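Vineo chapter 9 is out, and other bits

Posted May 25, 2020

Well, it's finally up! Chapter 9 of Vineo took us far longer than it should have, and most of that was my fault. The big double spread with the harbour burning had lettering right across the smoke, and I redrew it three times before Siobhán Ní Mhurchú told me to leave it alone (she was right, the second go was the best one).

If you've forgotten where we were – Ganard has the letter, Prullamine thinks it's been burnt, and old Coughlan is still sulking in the lighthouse. I won't spoil anything, but have a good look at his hands on the last page.

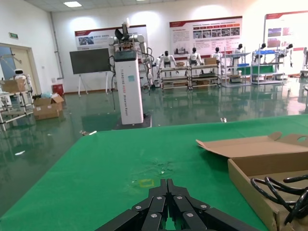
What's next

Chapter 10 is translated and I've started cleaning it. It's a quiet one, mostly two people talking in a kitchen, so the redraws are easy and I can get on with the fonts. I'm still not happy with the one we use for Ganard's thoughts. It looks lovely big and turns to mush when it's small, so if you know a nice slanty one with proper accents, please leave a comment!

After that we'll go back and tidy the first volume. I read it again at the weekend and winced a lot. Somebody says "alas" on nearly every page.

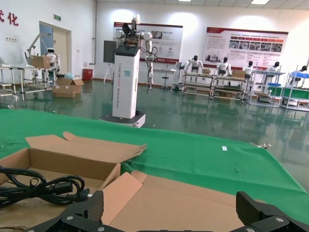

Cardboard box and cable on the green cloth

Right, back to cleaning. Comments are open, but spoilers for the raws go in the other thread please.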